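Ullow hand gripper

The Ullow hand gripper is a hand-held two-finger tool made by Flolbridge for recording handling work in homes, chiefly the folding and stacking of cloth. 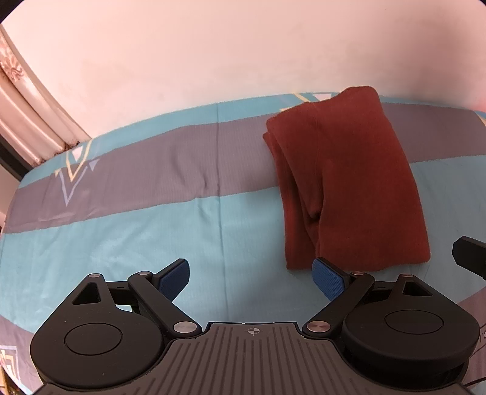
Ullow gripper open over a patterned bedsheet, with a folded rust-red towel on the bed.

Layout

Two black linkage arms run from round housings on either side of a ridged dark grey body and carry the fingers. The joints turn on silver metal pins. Each finger is faced with a blue textured pad, and the fine grid on the pad is the main wear surface of the tool. A small crosshair near the top rim of the body serves as the reference point for alignment.

The same hand unit is used with the Namora bench stand, where it is fixed by the body and driven through the same linkage. Parts are shared between the two versions except for the handle.

Setting up

The cable is connected before the unit is powered. The fingers are then opened fully and closed once without load, which sets the zero point. If the pads meet unevenly, the linkage on the side that arrives late is loosened at its lower pin, squared and tightened again. Flolbridge specifies a gap error of no more than 2 mm at the pad tips.

A cloth check follows. A folded towel is laid on a made bed, gripped at one corner of the stack and lifted clear. The check is repeated 5 times, and a slip on any lift calls for cleaning or new pads. Thick, soft towels are preferred, as thin cotton can pass the check on worn pads.

Care

Pads are wiped with a damp cloth after each session. Lint from towels collects in the grid and at the joints, where it stiffens the linkage before it can be seen from above. The service sheet written by Edith Salazar gives the cleaning interval as 6 hours of use, or less with new towels. Oil is not applied to the pins – it holds lint and can creep onto the pads.

Pads are replaced after 480 hours. The old pad is peeled from the tip downward and the finger face cleaned of glue before the new one is pressed on. Both sides are changed together.

Repair

The most common fault is play at the inner joints, felt as a click when the fingers reverse. Worn pins are replaced in pairs. Ibrahim Ekpo and Tatu Tanui of the Lozano workshop described a revised pin with a longer shoulder, which has been fitted to units shipped since June. Earlier units accept it without changes to the arms.

Cable faults usually show as a jump in the recorded opening. The cable is replaced complete, and the zero point is set again afterward.

See also

Namora bench stand
Pad wear
Parallel gripper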